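Foro Parville > Cocina de diario > Arroceras y ollas

Tema: Arrocera blanca de tapa abatible, ¿cuánta agua le echáis?

tisex_lola escribió el 25/7/20
Buenas a todos, me estreno en este subforo. Ayer me puse por fin a comer de arroz como dios manda y quería preguntaros por las medidas, que el manual viene en chino y no me aclaro. Os dejo la mesa:

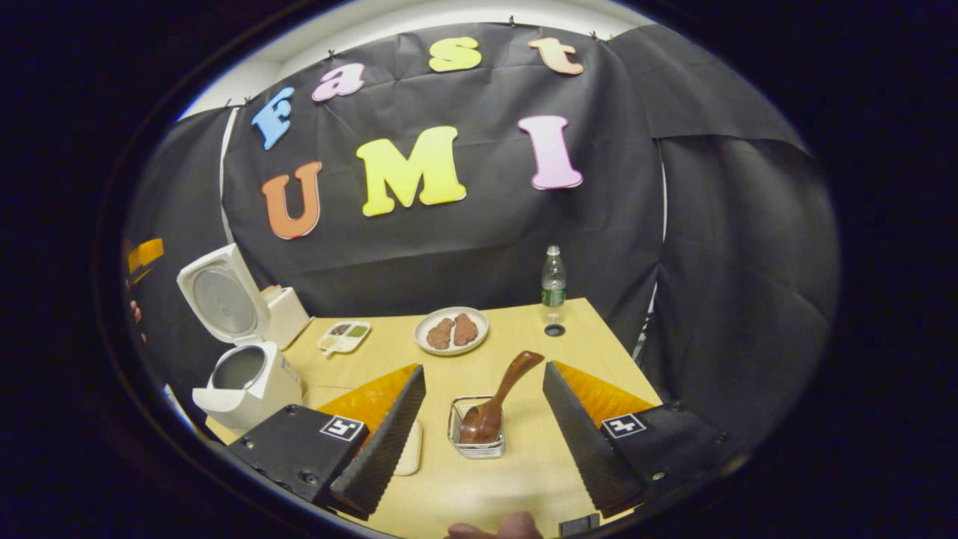
La arrocera abierta, las dos salsas, la carne y el agua.

La taza que uso es de 200 ml. Echo 2 de arroz y casi 500 ml de agua y me queda pegajoso por abajo y un poco tieso por arriba. ¿Es la medida o es que no lo lavo lo suficiente? Ah, y la carne ya está hecha, el arroz es lo que me trae loca.

baden77 escribió:
¡Bienvenida! Para mí te pasas de agua si es arroz de grano corto. Yo lo lavo hasta que sale casi clara, lo dejo en remojo un rato y luego mido el agua con la misma taza, a partes iguales y un chorrito más. Y cuando salta el botón NO abras, déjalo diez minutos tapado.

fangarroz escribió:
No estoy de acuerdo con lo de partes iguales, depende un montón de la marca y de si el arroz es nuevo o viejo. Con jazmín a mí me va bien un poco más de agua. Lo del reposo sí, eso es sagrado - y después lo remueves con la paleta para que suelte el vapor.
Por cierto, ¿qué salsas son? La marrón oscura y la verde, digo.

tisex_lola escribió:
La marrón es de soja espesita con ajo, la hago yo. La verde es de cilantro y cebolleta con aceite (pica un pelín). Me encanta esa bandejita con separaciones, así no ensucio dos cuencos, y con la cucharita blanca me apaño para las dos.

marmita_4 escribió:
Pues yo lo de la misma cuchara para las dos salsas no lo veo, se te acaban mezclando jajaja. Y otra cosa, yo pondría la arrocera más lejos del borde de la mesa, que con esa tapa que se echa para atrás un codazo y al suelo. A mí me pasó en diciembre y la cubeta quedó abollada para siempre, ya no asienta bien y cuece torcido.

baden77 escribió:
Bueno, tampoco hay que asustarla, marmita. La mía lleva años al borde de la encimera y ahí sigue. Lo que sí cuidaría es la pared, con la tapa abierta el vapor sube y acaba dejando marca.

marmita_4 escribió:
Tú tienes suerte y yo tengo un gato, será eso.

fangarroz escribió:
Volviendo al arroz, que nos vamos por las ramas: Lola, prueba con 2 tazas y quítale medio dedo de agua. Y no uses estropajo en la cubeta, que si se raya es cuando empieza a pegarse por abajo.

tisex_lola escribió:
Ay, pues estropajo le he dado, sí... La lavo desde hoy con esponja suave. Esta noche pruebo con menos agua y lavándolo bien, ¡mil gracias a los tres! La cucharita se queda, marmita, lo siento :)

marmita_4 escribió:
Allá tú. Pero pon la receta de la verde, ¿no?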